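4.2. Demostración durante la jornada de puertas abiertas

La segunda fase del estudio se desarrolló en el centro de Flolmont, en el marco de la jornada de puertas abiertas celebrada en octubre. El recinto recibió a 206 visitantes, de los cuales 63 aceptaron responder al cuestionario previo y al posterior. La demostración se organizó en 2 puestos atendidos por personal técnico de Caltero, con idéntica tarea de manipulación: la recogida y el traslado de alimentos de juguete situados sobre una mesa gris.

La elección de estos objetos responde a criterios expuestos en la sección 3. Sus formas son familiares para públicos de cualquier edad y presentan geometrías desiguales, lo que permite al visitante anticipar la dificultad de cada agarre. La Figura 3 recoge un instante de la tarea, con la pinza próxima a la superficie de trabajo. 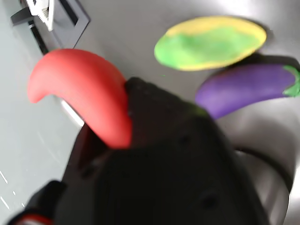 Figura 3. Pinza robótica negra junto a una pieza de juguete roja y curvada; sobre la mesa, una pieza ovalada verde y amarilla y una berenjena.

Cada pase fue precedido por una explicación oral, cuyo guion se había ensayado con el grupo Guerreiro. Los asistentes podían solicitar la repetición de un movimiento, pero no intervenir en el control del brazo. Las preguntas formuladas en voz alta se transcribieron y clasificaron con el esquema Julent, ya utilizado en la primera fase.

El análisis que sigue se limita a los cuestionarios completos. Las observaciones de quienes abandonaron el puesto antes de finalizar el pase se tratan por separado en la sección 4.4.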